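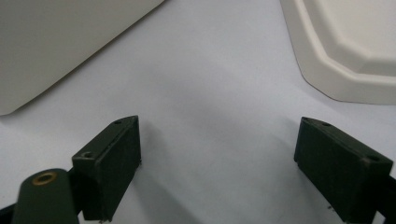 Anexo 1: dedos abertos, mesa livre no meio, nada agarrado.

Pedido 626
Assunto: a abertura da pinça fica parada no ecrã durante a demonstração do dia aberto
Produto: Ista, módulo de gravação com pinças de mão
Cliente: Oficinas Amaral, sala de demonstrações
Aberto por: equipa de visitas
Atribuído a: Aravind Thevar (assistência Jirside)
Prioridade: alta (o cliente escreveu "altíssima", mas o formulário não tem essa opção)
Estado: resolvido, com uma ponta solta

Descrição do problema

Temos dia aberto a 28 nov 2019. O programa é simples: o operador pega nas pinças, mexe numas caixas de plástico e o público vê no ecrã grande a curva de abertura dos dedos a subir e a descer. No ensaio geral, a curva subiu, desceu e depois ficou em 74. O operador abriu, fechou, voltou a abrir. 74. Abanou a pinça, coisa que o manual não recomenda mas também não proíbe. 74.

O vídeo continuou impecável, o que torna tudo pior: vê-se perfeitamente a pinça a mexer enquanto o gráfico ao lado garante que está quieta. A nossa diretora perguntou se aquilo era a linha de base. Dissemos que sim.

Já reiniciámos o programa, o computador e, por excesso de zelo, o projetor.

Passos para reproduzir, segundo o cliente
1. Ligar tudo e confirmar que a curva responde.
2. Fazer o discurso de boas-vindas.
3. Pegar nas pinças.
4. 74.

Primeira resposta (Aravind Thevar)

Obrigado pelo relato, que está mais completo do que a maioria. Três perguntas: o valor congela numa pinça ou em ambas? O registo mostra a mensagem "sem amostras" ou continua a escrever o último número? E quanto tempo dura o discurso?

A última pergunta é a sério.

Resposta do cliente

Congela em ambas, mas em valores diferentes. A esquerda fica em 74; a direita escolhe o que lhe apetece. O registo continua a escrever o último valor com toda a confiança, linha após linha, sem mensagem nenhuma.

O discurso dura o que tem de durar. A versão do ano passado foi considerada curta.

Hipótese A: calibração

Pedi uma imagem com os dedos abertos e sem objeto, para comparar com o valor do ecrã (anexo 1). A imagem veio sem o valor, por isso repetimos a prova ao telefone: abrir, ler, fechar, ler. Com o sistema acabado de arrancar, os números acompanharam o movimento em todas as tentativas. Repeti o pedido mais vezes do que era necessário e o operador começou a suspirar antes de cada leitura.

Calibração descartada. Os furos nas faces de cima dos dedos não têm nada a ver com o assunto, já agora. O cliente perguntou. São furos.

Hipótese B: cabos

É a hipótese preferida de toda a gente, porque permite culpar quem arrumou a sala. O cliente tinha trocado um dos cabos em outubro por um da Skisico, comprado à parte, e confessou-o com a voz de quem partiu uma jarra. Trocámos os cabos entre as pinças. O congelamento manteve-se igual, nos dois lados e com o mesmo atraso. O cabo da Skisico está inocente e pode regressar ao convívio dos outros.

Fica o conselho de deixar folga do lado do pulso. Se o operador tiver de levantar o cotovelo para chegar ao fundo da mesa, mais tarde ou mais cedo aparece outro pedido, com outro número.

Hipótese C: o discurso

Pedi ao cliente que deixasse o sistema ligado, com as pinças pousadas, e não tocasse em nada. Ao fim de 600 segundos, os valores pararam. Repetimos com o mesmo resultado. 600 segundos é exatamente o tempo ao fim do qual o Ista, no perfil "Poupança", suspende a leitura dos sensores por falta de movimento. A câmara não é suspensa, e daí o vídeo impecável.

O perfil devia acordar ao primeiro movimento. Para dar pelo movimento, precisa dos sensores. Os sensores estão suspensos. Já passei esta observação à equipa de desenvolvimento, em termos mais educados.

Correção aplicada

1. No Ista, abrir Dispositivos e depois Energia.
2. Mudar o perfil de "Poupança" para "Sessão contínua".
3. Fechar o programa por completo. Minimizar não conta (tentaram).
4. Ligar primeiro as pinças e só depois arrancar o Ista.
5. Abrir e fechar cada pinça uma vez antes de começar a gravar e ver se a curva mexe.

Ensaio de confirmação

O cliente correu o guião com discurso integral, lido por uma colega a cadeiras vazias. Acabado o discurso, o operador foi ao material: o tabuleiro branco à esquerda, com a pinça encostada ao canto, a caixa aberta ao centro e a tampa de pega preta à espera mais atrás. Curvas vivas dos dois lados durante toda a gravação. Sobre a peça redonda no fundo da caixa, a que parece uma tartelete, perguntei se fazia parte do guião e responderam-me que o público gosta de ver alguma coisa lá dentro. 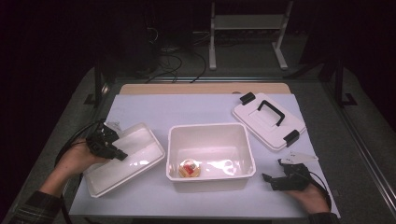

Comentário do cliente depois do dia aberto

Correu bem. O discurso foi longo, até para os nossos padrões, e quando o operador pegou finalmente nas pinças o gráfico arrancou logo. Houve um suspiro coletivo da equipa que o público deve ter tomado por entusiasmo.

Um visitante quis saber quando é que o robô chegava. Explicámos que nesta parte são mãos de pessoa a segurar as pinças e que o que interessa é o registo dos movimentos. Ele ouviu com atenção e voltou a perguntar quando chegava o robô. Outra visitante perguntou se podia levar a caixa com os fechos, que lhe dava jeito para bolos. Não podia.

O miúdo da primeira fila reparou que as curvas da esquerda e da direita têm a mesma cor no ecrã. Nós usamos isto há meses e nunca tínhamos dado por isso. Dá para mudar?

Resposta (Aravind Thevar)

Dá: Vista, Curvas, Cor por dispositivo. Vem desligado de origem por razões anteriores à minha chegada à empresa.

Pendente

2 pontos ficam abertos do lado da Jirside:
- o Ista deve deixar uma marca no registo quando suspende a leitura, em vez de repetir o último valor como se o tivesse acabado de medir;
- o perfil "Poupança" tem de conseguir acordar sem ajuda.

Para o cliente: as gravações anteriores à correção podem ter troços congelados. Procurem sequências longas com o mesmo valor enquanto o vídeo mostra movimento e cortem-nas antes de entregar os ficheiros a alguém. O botão "Verificar sessão" não apanha estes casos, porque um valor constante, para ele, é um valor ótimo.

Última entrada do cliente

Verificámos as sessões de outubro. O ficheiro que mostramos na página como exemplo de boa gravação é 74 do princípio ao fim. Vamos substituí-lo. Podem fechar o pedido.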